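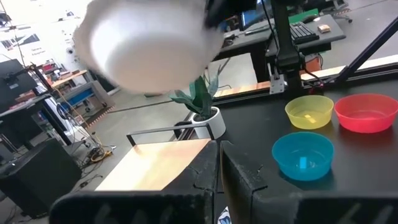

praveck60
Does anyone still sort glaze test chips by color when you catalog a dinnerware collection? I inherited my aunt's Donati pieces and the old club list goes by shape number only. I'd like something simple, like the yellow bowl and the blue bowl on the black table, each with a small block close to its own color in it. Shape 9 came in too many glazes for one line.

LAmato
Shape number first, glaze second. The club list has worked that way from the start and changing it makes a mess for buyers.

orkero_dave
Disagree. Half the shape numbers after 1925 were reused – you can't trust them. I go by color, then rim.

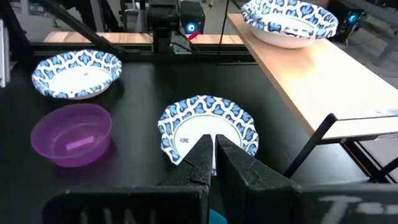 Page 9
LAmato
Reused, yes, but the backstamp changed too. Check the stamp.

zalley
What about scalloped rims with a printed blue leaf border? Mine has no stamp at all.

orkero_dave
No stamp, no shape number. That's my point.

LAmato
Lot 1328 in the September sale had no stamp and was listed by shape just fine. I wrote the listing.
Liliana Amato

praveck60
I'll try color first and keep the shape number in a second column.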